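Etdale Dining Services Manual
Section 11: Clearing a Single Place Setting

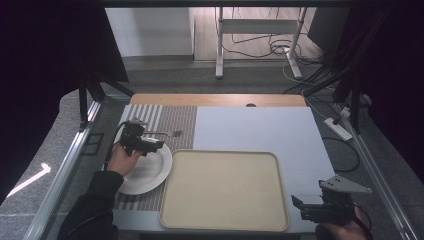
11.1 Preparation

1. Set the clearing tray to the right of the placemat. The tray may overlap the edge of the mat.
2. Confirm that the tray is empty and that its rim is free of chips.
3. Leave the placemat flat on the table until step 7.

11.2 Clearing

4. Remove the fork first and lay it along the far side of the tray.
5. Lift the plate by its rim, keeping it level, and place it in the center of the tray.
6. Check the mat for crumbs and for any small items left by the diner.
7. Roll the woven mat loosely from the near end. Do not fold it.

CAUTION: Do not slide the plate across the mat. Woven strands may catch and pull.

NOTE: Glasses and cups are carried separately. Refer to Section 30.

11.3 After Clearing

8. Carry the tray with both hands to the return counter.
9. Wipe the tabletop with a damp cloth and allow it to dry before a new mat is laid.

Damaged mats are to be reported to Noelia Nieto on extension 182.

Revised November 17, 2018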